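Robots That Help With the Clothes
An explainer for readers aged 7 to 11

Published by the Gralorell Learning Service
Last reviewed 26th July

Introduction

Putting clothes on hangers is a job that most people learn at home. It is also a job that engineers have found very difficult to give to a machine. This page describes the Tamiru wardrobe kit, a set of robot arms and equipment offered by Akamine to schools, museums and workshops. It explains what is in the kit, how it does its work, and what a school should think about before asking for one.

Words in the list at the end of the page are explained there.

The Tamiru kit at work with clothes and hangers

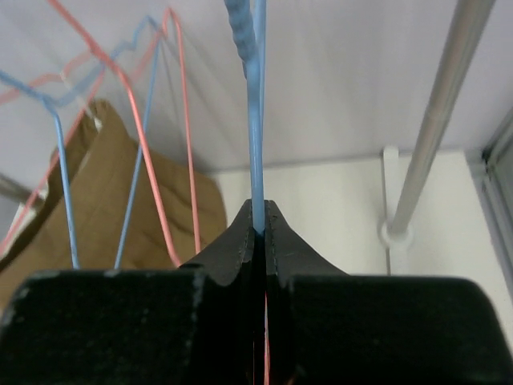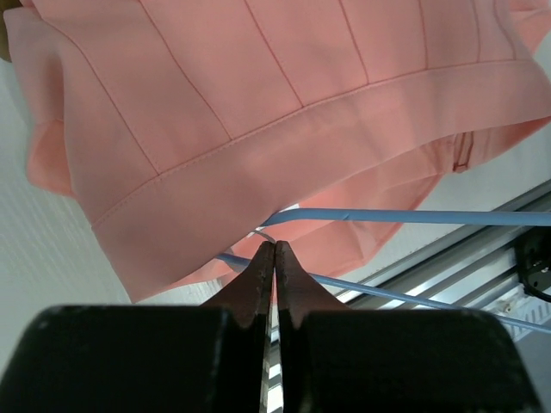
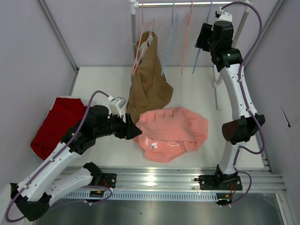
What is the kit for?

The Tamiru kit is made for one kind of task: moving clothes and hangers. It does not cook, sweep or carry shopping. Akamine decided to begin with a single task so that the people who use the kit can study it closely.

A museum may use the kit to show visitors how robots handle soft things. A school may use it in science lessons. A workshop may use it to test new ideas before they are tried in a laundry or a shop.

What is in the kit?

The kit has two robot arms. Each arm has joints, in the same way that your own arm has a shoulder, an elbow and a wrist. Inside each joint is a motor. When the motor turns, that part of the arm moves.

At the end of each arm is a gripper. A gripper does the work of a hand, but it is much simpler. You have four fingers and a thumb on each hand, and each of them can bend by itself. The Tamiru gripper has two fingers, which move together to close and apart to open.

The kit also has cameras. There is a small one near each gripper, which gives a close view of whatever the fingers are about to touch. Another camera is fixed in one place and looks at the whole table. The computer needs both kinds of view. A close view shows the edge of a sleeve very well, but it cannot show where the rail is. A wide view shows the rail, but small details are hard to make out.

Lastly, there is a clothes rail, a set of hangers and a box of practice garments. The garments come in plain colours. Schools may use their own clothes as well, provided that they have no pins or sharp fastenings.

Why are clothes difficult for a robot?

Think of a wooden building block. If you pick it up and put it down again, it is the same shape as before. A robot can be told the size of the block once, and it will not need to be told again.

A shirt is different. Each time it is dropped on a table it makes a new shape. One sleeve may be hidden underneath, or the collar may be folded inside. The robot has to work out which part is which before it can begin. Engineers call things like this "deformable", which means that their shape can change.

Hangers bring a difficulty of their own. They are thin, and when several hang side by side they cross over one another. From below, one hanger can look very much like part of the next. A person would give them a little shake to separate them. A robot must first be taught that shaking is allowed.

How does the robot learn?

The Tamiru kit learns from examples. A person guides the arms through the task while the computer keeps a record of each movement and of what the cameras could see. This is called a demonstration. One demonstration is not enough, as the computer would learn only how to handle one shirt lying in one position.

Before the kit was first offered to schools in November, the team at Akamine recorded 2,000 demonstrations. Some were done neatly. Others included mistakes, such as a dropped hanger, followed by the correct way to put things right. Both sorts are useful.

Kiros Fikre leads the lessons team at Akamine. He has given this advice to pupils who guide the arms for the first time: "Go slowly, and look at the cloth before you move. If you rush, the robot will learn to rush as well."

How is the work divided between the arms?

Many jobs with clothes need two hands. Try putting a jumper on a hanger with one hand behind your back. It can be done, but it takes a long time and the hanger tends to slip.

With two arms, the kit can keep hold of a hanger on one side and move the cloth on the other. The arms must take care not to bump into each other. The computer checks where both of them are and will stop them if they come too close.

Is it safe?

The kit must be used with an adult present. Every school receives a set of rules, and these should be displayed where pupils can read them.

Stay behind the floor line while the arms are switched on.
Tie back long hair and tuck in scarves and lanyards.
Do not reach on to the table until the adult says that the arms have stopped.
Press the large stop button if you are worried about anything. You will not be in trouble for pressing it.

What can it not do?

The kit is slower than a person. It may fail to pick up a garment and have to try again, and very thick coats are too heavy for it. Buttons and zips are beyond what it can manage at present. Akamine states these limits in the handbook, and teachers are asked to go through them with the class before the first lesson.

How can a school borrow one?

Kits are lent through Drendetti, the company that delivers them and sets them up. A loan lasts for 11 days. An engineer from Drendetti visits at the start to put the equipment together and returns at the end to collect it. The school will need a level floor, two electrical sockets and a room that can be locked.

Teachers should complete the request form and send it to the Gralorell Learning Service. Pupils are welcome to add their own questions on the back of the form, and these will be passed to the team at Akamine.

Something to try in class

Put on a pair of thick mittens. Lay a T-shirt on the table in a heap, and ask a partner to hand you a hanger. Using only your thumbs and the mitten tips, try to put the T-shirt on the hanger. Write down each step as you do it, including the ones that went wrong. Then swap places and see whether your partner can follow your steps exactly as they are written.

Words used on this page

Deformable: able to change shape.
Demonstration: a task carried out by a person so that a robot can learn from it.
Gripper: the part of a robot arm that holds things.
Joint: a place where two parts of an arm meet and can move.
Motor: a machine that turns electricity into movement.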